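4.2 Rehearsing the work before the robot arrives

When we first began visiting the Pridwood site, a residential care home with a large housekeeping staff, we expected most of our conversations to be about jobs, and whether there would be fewer of them. Those conversations did happen, and we return to them in Section 5. What we heard far more often, though, usually over coffee before the morning rounds, was a worry about rooms. Residents at Pridwood bring their own furniture and hang their own pictures, and the people who tidy those rooms carry a great deal of knowledge about them in their heads. They wanted to know how a machine with two arms was ever going to learn where the stool goes.

It seemed a fair question to us, and it shaped the second phase of the study. Together with the engineering group at Bresano, who supplied the simulation software (Stirnow), we set up a series of sessions in which housekeepers could watch a simulated two-armed robot pick up small things in furnished virtual rooms, and could stop it whenever they liked and say what they would have done differently. Sessions ran on Monday afternoons, when the linen delivery was finished and people could sit down for a while. We recorded more than 200 comments over the course of the phase, and we are grateful for every one of them, including the rude ones.

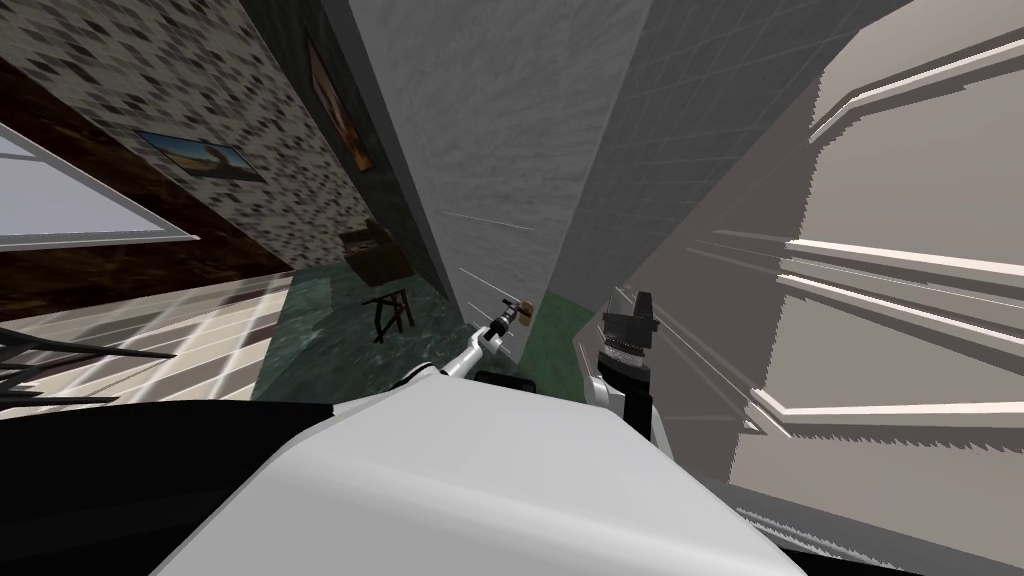
Figure 3. View from the Stirnow simulator, with both arms of the robot raised and a small object held in the left gripper.

The comments fell, with a good deal of overlap, into three groups. The largest had to do with the order of things: housekeepers like to begin at the far side of a room and work back toward the door, and they found it hard to watch a machine that did otherwise. A second group concerned floors and what lies on them, a subject on which the night staff had particularly firm opinions. The third group was smaller and, to our minds, the most interesting. It was made up of remarks about the residents themselves, who were of course absent from the virtual rooms, and who might be asleep in a chair, or might want to chat, or might not care to have their glasses moved at all.

By the end of November the participants had started to describe their own jobs a little differently. Several spoke of "teaching" or "keeping an eye on" the robot, and two asked whether this would be recognized as part of their paid hours. Management had not considered the matter until then. We would encourage anyone planning a similar introduction to settle it early, as the uncertainty colored the later sessions and probably made some people more guarded in what they told us than they had been at the start.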